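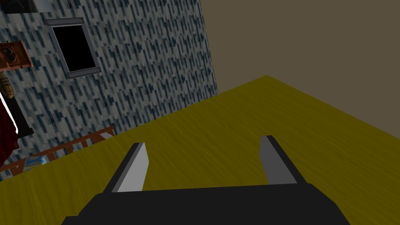

Fig. 7. Wrist view in the simulator, gripper open over the table, nothing between the fingers.

7. Gripper does not close, or reports a grasp with no object

This section is for the Pidmont two-finger gripper when it runs inside the Trekiment simulator. Please read it before you change any values in the controller file. Most of the reports we receive about a "broken gripper" have one of the two causes explained in 7.2 and 7.3.

7.1 How to recognize the fault

The arm goes to the pick position and stops above the table. The fingers stay apart, but the status panel shows GRASP OK and the task continues to the lift step. The log then contains fault 15 (finger travel not confirmed). Sometimes the fault comes one step late, so look also at the lines after the lift.

Note: An open gripper in the wrist view is normal before the close command. It is a fault only if the close command was already sent. Compare the step number of the view with the step number in the log.

7.2 Check the close command

1. Pause the simulation. Do not press Reset, it will clear the log.
2. Open the panel Signals and select the channel gripper_cmd.
3. Go to the last pick step. The value must change from 0 to 255. In this gripper 0 is fully open and 255 is fully closed.
4. If the value goes only to 1, your policy is sending the command in the old scale (0 to 1). Open the controller file and set cmd_scale to 255.
5. Save the file and load the controller again. A saved file alone has no effect on a simulation which is already open.
6. Run one pick and look at the channel again.

Caution: Set the scale in one place only. If you scale in the policy and also in the controller, the value is cut at the limit and the fingers will close with full force at every command, also at the small ones.

7.3 Check the contact signal

When the command is correct and you still get GRASP OK with nothing held, the contact signal is wrong.

1. In Signals, select contact_left and contact_right.
2. Move the arm up, so that the fingers are well free of the table and of all objects.
3. Both signals must be 0. If one of them is 1, the collision shape of this finger is touching the collision shape of the housing.
4. Open View > Collision shapes. The finger shape should start above the top edge of the housing. In scenes imported with Kohlhase tools before July, the shape is often 2 mm too low.
5. Correct the offset in the gripper model, not in the scene. Otherwise the fault comes back with the next scene.
6. Repeat step 3 for both fingers.

Note: The visible fingers and the collision shapes are separate. The fingers can look perfect in the wrist view while the contact signal is wrong - please do not judge it from the view.

7.4 Before you go back to the real arm

WARNING: Never copy a controller file to the real Pratano arm while fault 15 is open. The real gripper will close with full force if the scale is wrong, and fingers can be crushed. Keep the emergency stop in your hand for the first run and use a soft object.

1. Run the pick task in the simulator with an object, then with an empty table.
2. With the empty table the status must be GRASP FAILED. If it is GRASP OK, return to 7.3.
3. Write down the file version and who made the test.

If the fault is still there, send us the log and the controller file. Please do not send only a screenshot.

Text of this section: Leonie Schmieder, last change 21 Nov 2020

Filed under: Manuals > Simulation > Gripper faults
3,301 views | 15 shares | 3 comments

tomasz_r
Step 5 in 7.2 was my problem. I changed the scale four times and never loaded the controller again. Thank you.

benchtop_jo
Is the offset the same for the long fingers? I get contact_right = 1 in free air but the left one is fine.

L. Schmieder
@benchtop_jo The long fingers have their own model file, so the value can be different. Turn on the collision shapes and measure it there. If only the right one is wrong, correct only the right one.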